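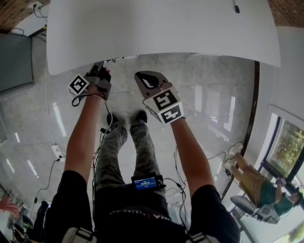
## March, Kivel bench, afternoon

Second round on the white tabletop finish. The Plandus coat went on last month and the complaint was ring marks from mugs, so today was only about stains and cleaning. Nothing structural.

Test pieces are offcuts from the same batch, 12 of them, numbered on the back in pencil. Half have the old Plandus coat, half have Astine 414. Put coffee, black tea, mustard and red marker on each, left two hours under a cup, then wiped with a damp cloth and plain dish soap.

- Plandus: coffee came off, tea left a faint ring on every piece. Mustard stained badly. Marker no change.
- Astine 414: coffee and tea both gone. Mustard left a light yellow spot that faded after a second wipe. Marker still there but paler.
- Piece 8 had a scratch before I started. Tea got into it, so I left it out of the results.

Tried rubbing alcohol on the marker. It worked on the Astine, but the gloss went a little dull where I rubbed hardest. Would not put that in the care sheet until we know if it comes back with polish.

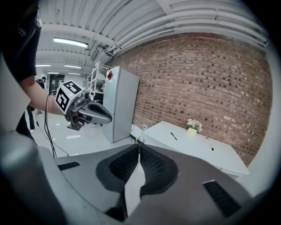
*Gray shell with the vent grilles, Kivel.*

Cure time is the open question. The can says overnight. My pieces had up to two days, so they may look better than a rushed job would. Shetty wants the tops back in use the next morning, and I can't promise that from these results.

To do:

- Repeat mustard and tea on pieces cured overnight only
- Order one more can of Astine, same batch if they have it
- Old Plandus cans go on the bottom shelf, lids taped
- Ask Shetty which cleaner they use now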